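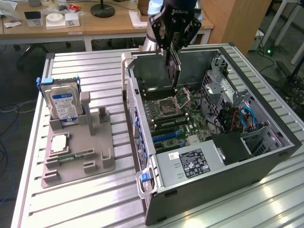
Bench, PC case on its side. Gripper holding a part over the open case, fixture tray on the left.

12 May 2020

Meriem Ashour wants my opinion on whether Zaki is ready to be shown to the Hultevlow people as a machine that can refit computers. My opinion is no, or not with that word.

What it has is a tray where the drive, the processor and the memory module each stand in their own holder, always the same way round. Somebody has to load that tray. Somebody also swings the socket frame open and tucks the cables back. By then a person with a screwdriver is halfway done.

Ran the memory pick 17 times this morning. It let go early on 3, all after I had nudged the case up to 2 mm to the side. A shop bench moves more than that when you lean on it - and the Gruldale refurb shop gets whatever cases come in off the truck, some of them bent.

Meriem says the November build couldn't find the slots at all. Fair. I'd still like to see it do a cable. Any cable. Plugs are most of the job in a real repair and we keep leaving them off the list.

Her other point was dishes and laundry, where people expect far more from it. I'd expect less. A memory module at least keeps its shape.

To do: rerun with the case turned a few degrees, log under 1561. Ask Bomov about softer finger pads.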